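Water spots and black gloss: a talk with Rocío Jara

Rocío Jara has been looking after shiny black surfaces for most of her working life. She started out in a furniture showroom on the north side of Jundstead, wiping down tabletops before the doors opened, and now runs Lamodeo, a small workshop that finishes, repairs and cleans gloss panels for kitchens, shop counters and displays. We met at the workshop on 8th March, in the back room where the panels lie flat before they go out.

The first thing she did was turn off the ceiling light and pull a desk lamp down low beside a panel. "People look at gloss from straight above, and from there it looks fine," she said. "You have to get down to the side. Then you see every mark."

Black is the hardest color she deals with. White gloss hides dust and dried water well enough that most customers never notice either. A black panel shows both from across the room, along with fingerprints and the tracks of whatever cloth was last used on it. She does not try to talk anyone out of buying it. "They've usually made up their mind by the time they call me. I tell them what the cleaning is like and they say that's okay. Then in a few months they call again."

Most of those second calls are about water. The water in Jundstead is hard, and drops left to dry on a panel leave a pale ring. One ring wipes off easily. When the same spot by the faucet has been splashed every day since January, it takes more work, and that is where the damage starts. Customers reach for a scouring pad or a powder, and the ring goes away and a dull patch takes its place.

"The dull patch is scratches," Jara said. "Very fine ones, all going around in circles. The water didn't do that. I can take off a water ring in a minute. The scratches I have to polish out, and sometimes I can't get all of them."

Her own method is slow and uses very little. She blows or brushes off the dust first, then lays a damp microfiber cloth on the surface and lets it sit. After that she wipes in straight lines, from one side to the other, turning the cloth to a clean part at the end of each pass. A second cloth, dry, follows the same lines. For rings that stay put she mixes white vinegar and water in equal parts, puts it on the cloth and never straight on the panel, and rinses with plain water when she is done. She does not use vinegar on anything with stone next to it.
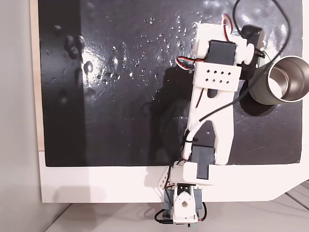 I asked her what she does about drops of water that are still sitting on the surface.

"I blot them," she said. "I put a dry cloth down flat on top, press, and lift it. If you drag the cloth you spread the water out thin, and then you have a whole area to dry where before you had a few drops."

She keeps two stacks of cloths on a shelf by the sink, blue for wet work and gray for dry. They get washed on their own, with no fabric softener, and hung up. She once lost a whole batch to a load that had a sweatshirt in it. The lint came off on a counter she was finishing for the Montecinos bakery, and she had to clean the counter again on site with the owner waiting to open.

Grease is a different problem from water, and she handles it first whenever both are there. Dish soap takes care of it, a small drop in a bowl of warm water. Too much soap leaves a film, and on black the film shows up as a rainbow when the light hits it. She sees this more than anything else in home kitchens. "They think the panel is dirty and they put more soap on. I go in with plain water and wipe it three times, and it's clean. They feel a little bad about paying me for that."

We talked for a while about the edges. A lot of the panels that come through Lamodeo are a thin gloss sheet fixed to a backing board, and the joint between the two is where water can do real harm. If it gets behind the sheet, the glue lets go or the board swells, and no amount of wiping will fix that. Jara runs a dry cloth along every edge after she cleans the face. At home she would do the same on any panel near a sink. She also looks at the sealant twice a year and replaces it when it starts to pull away at the corners.

For raised spots, such as a bit of dried glue or food, she softens the spot with a wet cloth and then pushes at it with a plastic card held almost flat. A fingernail is fine too. She won't use a razor blade on acrylic and doesn't much like one on glass. "I know people who are good with a blade. I've also replaced panels for people who thought they were good with a blade."

Scratches that can be felt with a nail usually mean a new panel. The finer ones she works out with polish and a soft pad, and on acrylic she may start with wet paper in a 1000 grit before going to the polish. It makes the surface look much worse before it looks better, and for that reason she won't let customers stand and watch. A small countertop takes her 90 minutes. A long one with a cutout for a sink can take most of a day, and the area by the cutout is always the slow part.

She has tried plenty of coatings that promise to keep water off. Some of them work for a time. Water beads up and rolls away on a panel that stands upright, such as a backsplash or the front of a cabinet. On a flat counter it beads up and stays where it is, and each bead dries into its own neat spot. She still sells one to customers who ask, and she tells them to put it on the upright panels and leave the counter alone.

The workshop moved into its present rooms in the old Sendgate building 8 years ago. Jara likes the north windows and dislikes the freight door, which lets in grit from the loading yard every time it opens. She has hung a heavy curtain inside it and keeps the finished panels at the far end under cotton sheets. In dry weather she mops the floor before she starts polishing, to hold the dust down.

I asked whether she had any black gloss in her own house. There is one piece, a side table her sister gave her, and it stands in the hall with a runner over it. Her kitchen counters are a speckled matte gray that came with the place.

"I wipe them with whatever is on the sink," she said. Then she switched the ceiling light back on and went to find the gray cloths for the panel under the lamp, which was going out at 6.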